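# Danport kitchens get a separate packaging round from January 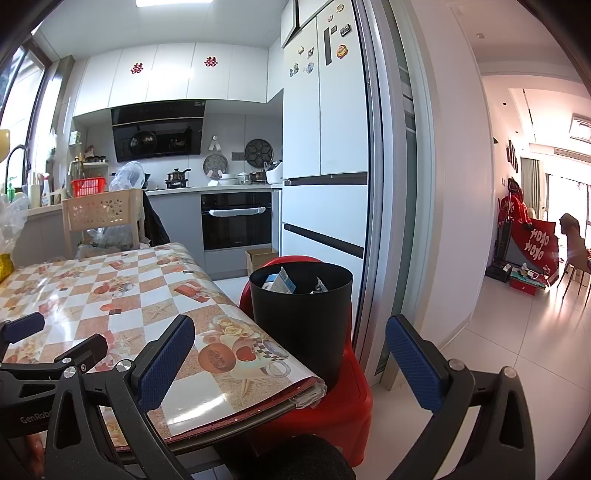
*Reading time: 3 minutes*

24/12/2020 – Households on the Gromolthorpe estate in Danport will have a separate collection for cardboard and mixed wrappers from January. The round covers 1267 flats. Of these, 1239 have a kitchen and dining area in a single room, and the guidance sent to residents is written mainly for that layout.

The collection will be run by Stetsiuk, which already empties the general waste bins on the estate. Cardboard will be taken every second week. Wrappers with a metallic finish stay in general waste for now, as the sorting line at the Pikico depot can't separate them from plain plastic film.

Roksolana Vakulenko, who wrote the guidance, said the main fault found in the trial was mixed bins. "A small box goes in first and a wrapper goes on top of it," she said. "Both are light and both are clean enough, but the load is graded as general waste and the box is lost."

The kitchen shown has such a mix. A black cylindrical wastebasket stands on a red plastic stool beside the dining table, with a white and blue cardboard box and a crumpled silver wrapper inside. Under the new rules the box would be flattened and put out with the cardboard, and the wrapper would stay in the bin. The brown cardboard box on the floor near the oven also falls within the cardboard round.

## Where the containers go

No new bins will be issued. The trial used 27 flats, and most of those taking part said that a second container took up floor space between the table and the lower cabinets. Residents may use any rigid container or a paper sack for cardboard, provided that it can be lifted with one hand and holds no liquid.

The guidance gives the following limits:

- Cardboard must be flat and no longer than the container is tall.
- Tape may be left on. Plastic windows must be taken out.
- Boxes with grease marks go in general waste.
- Clear and white plastic bags are not collected with cardboard, even when they are used to hold it.
- Plastic table coverings and corner protectors are general waste.

Containers should be kept away from the hob and should not stand under the edge of a tablecloth. A bin may be kept on a stool if the seat is wider than the base of the bin, but it must be moved to the floor before it is emptied. Trial crews reported spills where liners were pulled out at seat height.

Bags kept for reuse may hang on a chair back or sit on the counter. They are not counted as waste until they are put out.

## Collection points

There will be 4 collection points, one at each stair entrance on the courtyard side. Cardboard may be put out from the evening before collection. Wet cardboard will be left behind and must be taken back indoors to dry or placed in general waste – the depot does not accept it at any stage.

Larger boxes, such as those used for ovens and range hoods, are outside the scheme. They can be taken to Pikico on any working day and must be cut down first. Rice cookers, small pans and other metal goods are also handled at the depot, at a separate gate.

A printed sheet with the collection weeks will be delivered to each flat. Residents who have not received one by the end of January should ask at the Stetsiuk desk in the Gromolthorpe site office.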